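## 4. Do regional surveys say what they are said to say?

Much of the recent writing on national identity in contemporary states leans on country-wide surveys, and much of it leans too hard. Bristow treats a single question about "belonging" as if it measured the same thing in a port city and in a mountain district. Chevalier is more careful, but still folds 13 provinces into one "periphery" and then explains their behavior by the fact that they are peripheral. We doubt that either approach can carry the claims built on it.

Our own reading of the Udemham panel starts from a smaller question: who was asked, and in what language? Of the 55 districts listed in the sampling plan, 39 returned usable interviews. The missing districts were mostly rural, and the panel's notes give no account of why they dropped out. Later authors have reported the results as national all the same. Weighting by population does not fix this. It lets the districts that answered speak for the ones that did not, and it assumes they would have said much the same.

The wording raises a second problem. The term used for "nation" in the main questionnaire can also be read as "religious community," and in at least one translated version it means something closer to "homeland." A shift in agreement between two waves may be a shift in loyalty, as Bristow claims. It may also be a shift in which version people were handed – the published tables do not let a reader tell the two apart.
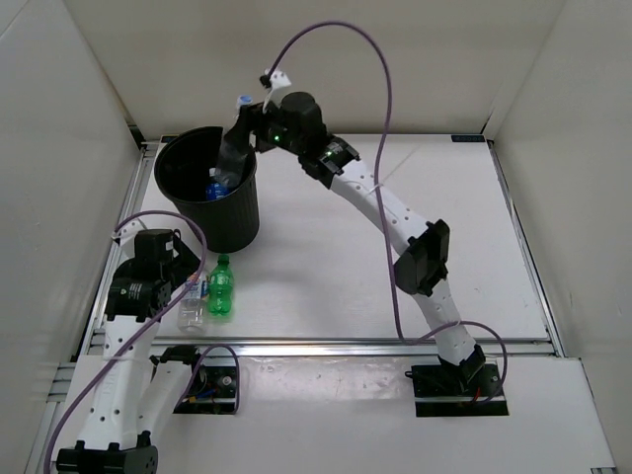

**Figure 3.** Two robot arms at a white tabletop, the right one holding a clear plastic bottle over a black bin.

Defenders of the panel reply that errors of this kind are random and wash out. We see little reason to accept that. Translated forms were used where the state language was weakest, and those are the same places where the theory expects loyalty to be lowest. An error that lines up this neatly with the main variable will not wash out. It will look like a finding.

Chevalier's answer is to set the survey beside election returns, and this does help in part. Turnout and vote share are at least recorded everywhere. But a vote for a regional party can express a grievance about roads or farm prices as easily as a sense of separate identity, and the two are hard to pull apart after the fact. We found no test in the existing work that tries to do so. The usual practice is to name the vote an "identity vote" in the opening pages and to count it as evidence for identity near the end.

We do not argue that the surveys are useless. They are fair evidence of what people in the sampled towns were willing to tell an interviewer in April, when the second wave was in the field. Claims about the country as a whole need more, and in Section 5 we go back to the district records to see how much of the national pattern survives when the translated interviews are set aside.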